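Drodine Wrestling to stay at Atetti Hall after lease deal
Regional promotion keeps its home venue, brings back its tag team tournament in November

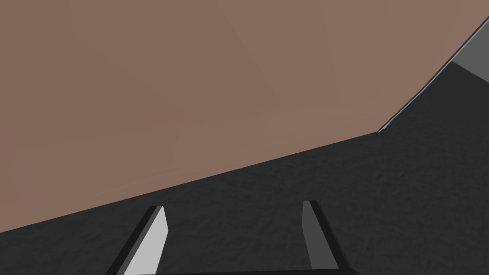 Dela Annan
Wrestling reporter

Drodine Wrestling will keep running its monthly cards at Atetti Hall after signing a new lease with the building's owner, ending a stretch in which the promotion had been looking at venues on the other side of the harbour.

The deal covers the next six years of shows and lets Drodine leave its ring set up in the hall overnight before each card. Under the old arrangement the crew had to load in on the morning of the show and be out by midnight.

Promoter Fikri Majimbun confirmed the terms after the main event of the latest card, speaking from the ring while the crowd was still in its seats. He said the company had looked seriously at the Ametepe Sports Centre, a newer building with more parking, but the numbers did not work.

"Ametepe is a good room and they treated us fairly," Majimbun said afterwards. "The rent was nearly double and half our regulars walk to Atetti. I wasn't going to ask them to catch two buses to watch the wrestling."

The latest show drew 269 paying customers, the best figure Drodine has posted this year. The hall was set with floor seating on all four sides of the ring and the upstairs balcony open on one side only. Majimbun said he hoped to have the second side of the balcony open by November, once work on the stair rail is finished.

That is also when the Wudari Cup comes back. The tag team tournament was a fixture of the Drodine calendar for a long time before it was dropped two seasons ago, when injuries left the promotion short of regular teams. It will be run as a single-night knockout with eight teams, seven matches in all, and the winners get a shot at the tag titles at the following card.

Four teams have been named so far. The Harbour Lights are in, as are the Ironbark Boys, who lost the last final when one of them was counted out on the floor. The Night Shift will enter as a regular pairing for the first time, having worked mostly as singles wrestlers since they came up from the training school. The fourth team, the Red Gum Express, has been away from Drodine since the old tournament and will be coming back for the cup and one other date.

The current champions, the Quarrymen, are not entered. Majimbun said they would be at ringside and would defend the belts in a non-tournament match on the same card, against opponents to be announced.

First-round matches will have a time limit of 10 minutes, down from 15 in the old format. A draw puts both teams out and sends the next opponents straight through, a rule that caused a fair bit of booing the last time it came into play. Majimbun was asked whether he had thought about changing it.

"We talked about it," he said. "The teams wrestle harder in the last two minutes when they know a draw is no good to them. It stays."

Semi-finals will go to 20 minutes and the final has no limit. Tags must be made by hand with the partner holding the tag rope, and referees have been told to enforce the five count on double-teaming. That last point has been a sore one with fans this season. At the latest card the Harbour Lights lost to the Quarrymen after a long spell in which both champions were in the ring together and the referee was busy on the far side with the legal man's partner, who was trying to get in to help. The fall came from a backbreaker and knee drop combination that should not have been allowed to happen. The Harbour Lights have asked for a rematch and may get it if they win the cup.

Elsewhere on that card, the Night Shift beat two trainees in a short opener, the women's title match ended in a disqualification when the challenger used a chair, and the six-man tag was won by the home side with a sunset flip. The semi-main was a slow starter but had the balcony on its feet by the end, with both men bleeding from the mouth and the winner needing help to get back up the aisle.

The new lease also changes things for the training school, which has been working out of a rented shed with a practice ring that is older than most of the students. With the main ring staying up overnight, the school will be able to use it on the evening before each show. Majimbun said the trainees would pay nothing extra for the session but would be expected to help put out the chairs.

Ticket prices will stay the same until the end of the season. Floor seats for the Wudari Cup will be sold separately from the usual season pass, though pass holders will get first pick for a week before general sale. The promotion is setting aside 100 seats at a reduced price for under-16s, who must come with an adult.

Doors for the cup will open at 5 pm, an hour earlier than usual, to fit in the longer card. The first bell is set for 6 pm and Majimbun expects to be finished before 10 - "if they don't all go to the time limit", he said.

The remaining four teams will be announced at the next two cards. One place is being held for the winners of a qualifying match between two pairs from the training school, and another is expected to go to a visiting team from interstate. Talks with that team were still going on at the time of writing.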